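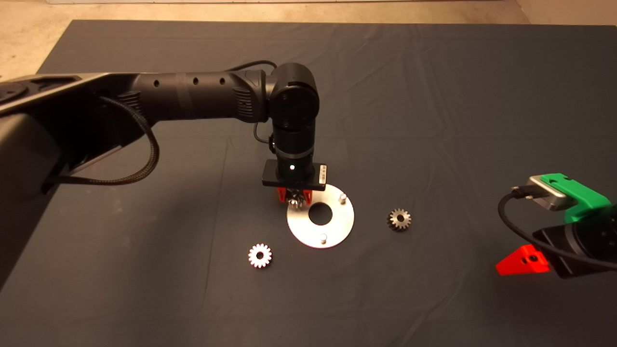
What makes it hard to put a small gear on a post?

The hole has to go over the post straight, and whatever is holding the gear usually covers the hole.

4. The Plate, the Gears and the Cloth

4.1 Parts

The task used throughout this paper is the Mudham plate task, named after the town where the first plate was cut and where, as far as we know, it has had no other effect on local life. It consists of a round metal plate with a large hole in the middle, short upright posts on its upper face, and three small spur gears. A trial begins with the gears off the plate and ends when each gear sits on its own post with its lower face against the metal. The gears are interchangeable, so no gear can be put on the wrong post. We mention this because early readers of the paper looked for the trick.

The plates came from Skaritz and the gears from Cerkex. The two suppliers had never heard of each other and worked from the same drawing with different levels of faith in it. On the first delivery the bores were tight enough that a gear would start down its post, stop partway, and stay there with great dignity until it was pulled off again. The second delivery fit. We kept a few gears from the first for use as paperweights, and they have given no trouble in that role.

The large hole in the plate takes no part in the task. In the full Hijazi assembly, on which our version is based, a further gear occupies the middle and meshes with the outer ones. We left it out. Meshing adds a second problem, which is turning a gear slightly so its teeth find the gaps in its neighbor's, and we wanted to understand the first problem before paying for the second. The hole stayed because the drawing had it. It also turned out to be useful when centering the plate on the table, which lets us claim it as a design decision.

4.2 The surface

The plate lies on a dark gray cloth. Earlier sessions used the bare tabletop, where a dropped gear would set off on its rim and roll until it met a wall. On cloth it tends to stay near where it lands. 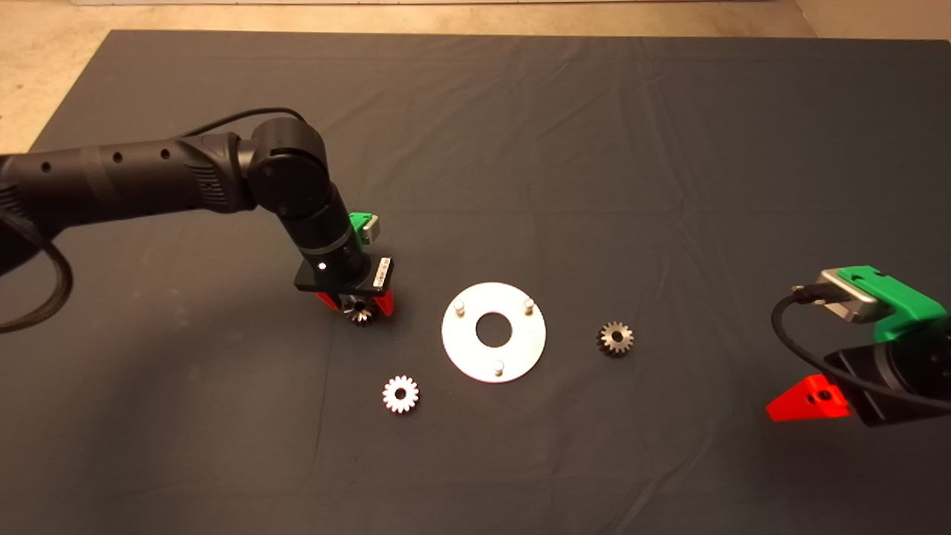
Cloth brings problems of its own. It wrinkles, and a gear resting on a fold lies at a slight tilt, so it is picked up at a slight tilt and arrives at its post that way. We tried ironing the cloth before each session and gave this up after one day, having found no line for it in the budget. The rule we settled on is to smooth the cloth by hand and accept the soft folds that remain. A plate may not be set down on top of a pronounced ridge, where it rocks — a rocking plate turns a simple task into a long one.

The dark color was chosen for contrast. Bare metal on a pale table is difficult to judge at the edges, and the teeth of a small gear are mostly edge. Against dark gray the outline of each part is plain. The plate itself remains bright under most lamps, and its reflections can hide the top of a post from one side. Lighting at the table was set to 500 lux and then left alone, which required a strip of tape over the dimmer.

4.3 What counts as seated

Most of the arguments in this project were about the word "on." A gear whose bore has passed over the tip of a post is on it in the everyday sense. It may also be leaning, or held up by a burr, or balanced on the tip as if about to make a speech. We therefore score three states: off, caught, and seated. A gear is caught if the post has entered the bore but any part of the lower face stands clear of the plate. It is seated if the face lies flat all the way around.

Of 335 completed trials, 70 included at least one caught gear along the way. These were corrected before the trial ended, either by pressing down on the gear or by lifting it off and starting over. Pressing was quicker when the tilt was small. When it was large, pressing only made the gear more certain of its position, and lifting was the better choice.

Teeth that reach past the rim of the plate are not an error. A gear placed near the rim can overhang it slightly and still be flat on its post. The arrangement in Figure 3 is typical.

Figure 3. The round plate on its dark cloth, with small gears in place around the central hole.
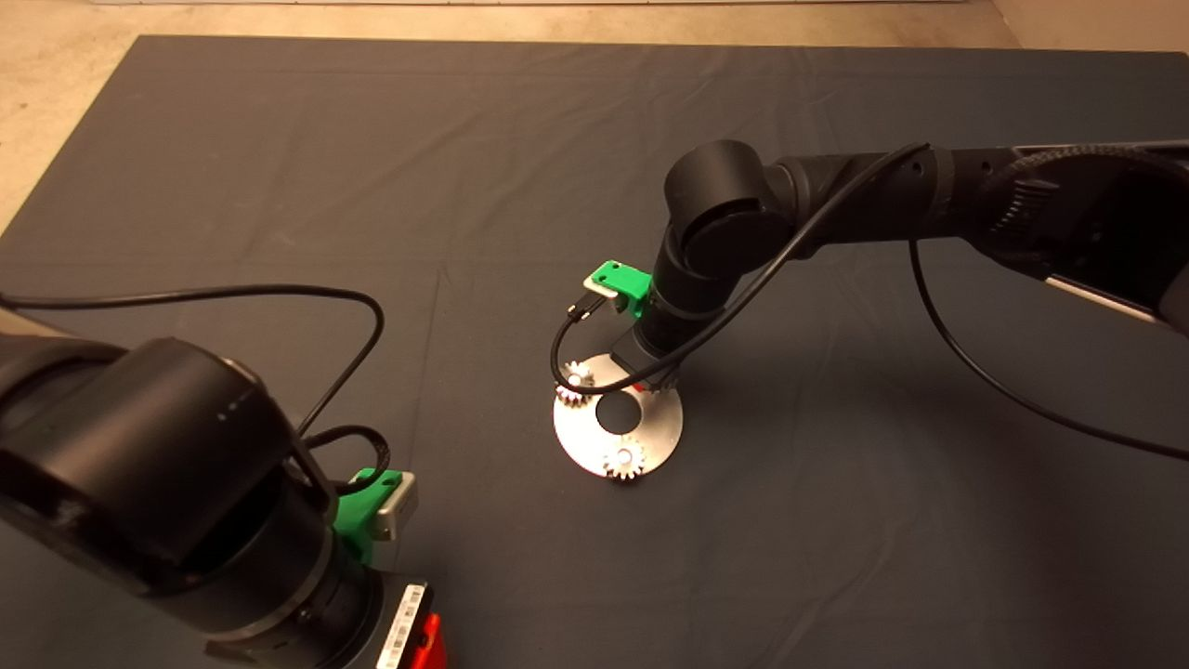 Overhang does matter in one respect. Where the cloth has bunched up against the rim, a fold can get under the teeth and hold the gear off the plate on that side. The result looks seated from above and scores as caught. We now check the rim first and pull the cloth flat next to it before scoring anything. Trials from before this rule was adopted were scored again from the side view, and those without a usable side view were dropped.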